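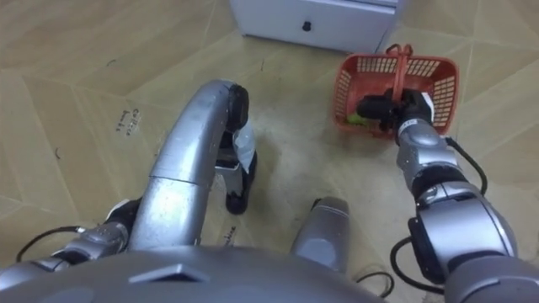 Zomlow Remote Teaching Kit: a lot of work for one basket

The pitch for the Zomlow kit is that anyone can teach a humanoid a household job. You wear the headset, hold the two controllers, do the job through the robot's arms, and the software learns from the recordings. Ollton sells it for $899, robot not included, and the box says "teach in an afternoon." I have read that sentence on a lot of boxes.

I gave it one job. A red plastic basket with something green in it sits on the floor, and the robot has to take it by the handle and put it on top of a low white cabinet. A four-year-old could do it. I ran the kit on and off through September and kept every recording, including the ones I'd like to forget.

Setup first. The controllers paired quickly and the straps are comfortable. Calibration is where I lost most of my first evening, because the app wants your arms in six poses and gives no hint about which one it didn't like. The printed guide skips this part completely. 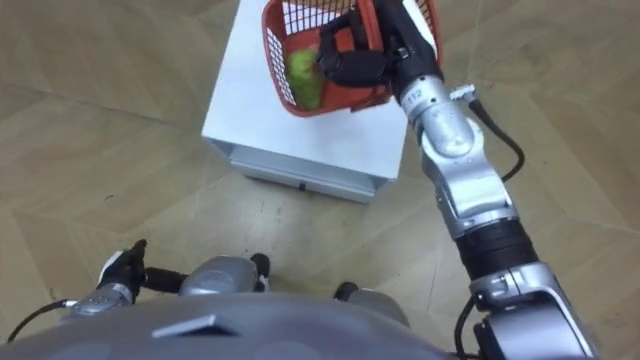 T. Brandão
Contributing reviewer, home robotics

Driving the arms is better than I expected. There is a small delay between my wrist and the robot's wrist, and after a few sessions I stopped fighting it. Reaching is easy. Gripping a thin handle is harder, since you have no feeling in your fingers and you're judging depth through a headset. I learned to come in slowly from the side, close, wait a beat, then lift.

Putting the basket down is the part I'd warn people about. Looking down at the cabinet from the robot's head, I kept misjudging its height. I either let go too early or pushed the basket into the top. The software records all of that just as happily as a clean run, and you have to go back and mark the bad ones yourself in Undum, the companion app. Undum shows them in a plain list with no thumbnails – so have fun finding the one where you sneezed.

Then there's the number of runs. Ollton recommends 300 demonstrations for a single task. I did 300, and that was no afternoon. With breaks, resets and throwing out bad takes it ate 12 evenings. Move the cabinet and the manual suggests recording a new set. 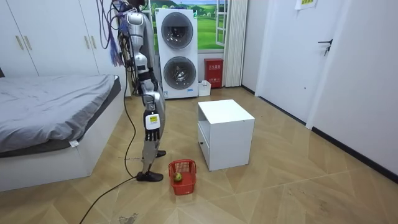
Do I need to know how to program to use it?

You don't need to write any code. Recording, sorting and training all happen through menus, though you should be comfortable updating robot software and reading an error log.

So did it learn? Somewhat. With the basket and cabinet where I'd had them during recording, the robot got the job done more often than it failed. Turn the basket so the handle faces the other way and things got shaky fast. It would close on air and carry on with the lift as if it had something. A person driving would see the miss and try again, and I had hardly any recordings of a second try because I'd been deleting my mistakes. The guide could have mentioned that.

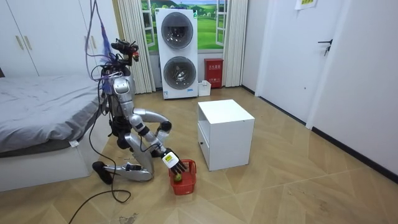 I went back and recorded a batch where I missed on purpose and recovered, and those helped more than anything else I did. I'd start with them if I were doing it again. Low reaches also deserve extra time, because getting a hand down to floor level through a headset is slow going and hard on your own back and knees.

What I liked: the controllers, the battery life, and the pause button that holds both arms where they are. What I didn't: the calibration screen, Undum's list view, and a one-task license that asks for more money when you want a second task. That last one is in the small print on the pricing page.

If you run a lab or a workshop and already own a compatible robot, $899 is a fair price for decent remote control, and I'd buy it for that. As a way to teach chores at home I can't recommend it yet. I'd want to see the same basket picked up in a different room first, by a robot that Ollton's own staff hadn't set up.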